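**Open day at Pranddale, bimanual cell: notes and questions**

**torque_ledger**
Went to the Pranddale open day on Tue 21 March. Viktória Oláh ran the two-arm demo. She gave the controller latency as 3 ms and the trial count for the clock task as 289, of which 220 were accepted. She did not say what rejected the other 69, and I didn't get a chance to ask.

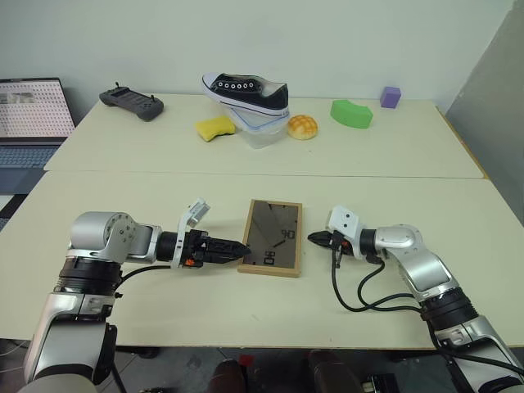 My interest is in how they choose test objects. The Enard benchmark uses painted blocks, and grip results on blocks tell you little about grip results on anything else. Pranddale had a sponge, a bun and a canvas shoe sitting on a plastic food container along the back table, plus two foam pieces. The clock is the harder part in my view: rigid frame, reflective face, lying flat, so the fingers get very little edge to work with.

**marrow_k**
Flat is fine if you come at the frame from both long sides. That's a squeeze and lift. I'd worry more about depth sensing on the glass.

**torque_ledger**
You can see the streaks on it in my photo. Whether the sensing cares, I don't know. She said the grasp is planned off the frame.

**Pell_Ostrava**
220 out of 289 is 76 percent. Malumier was quoting better than that in December.

**marrow_k**
On what objects? Malumier publishes a rate and no object list. I wouldn't compare them.

**Pell_Ostrava**
Fair, but "accepted" isn't a success rate either. It could mean the operator liked the recording.

**torque_ledger**
Agreed, I shouldn't have put the two numbers side by side without the definition. I've emailed her.

**daneshvar_user**
What about the cabling? Those loops off the right gripper would snag within a day on our Daneshvar cell. We clip every 100 mm.

**torque_ledger**
Didn't ask. The left one runs back along the arm too, with a loop in it. Will add it to the email.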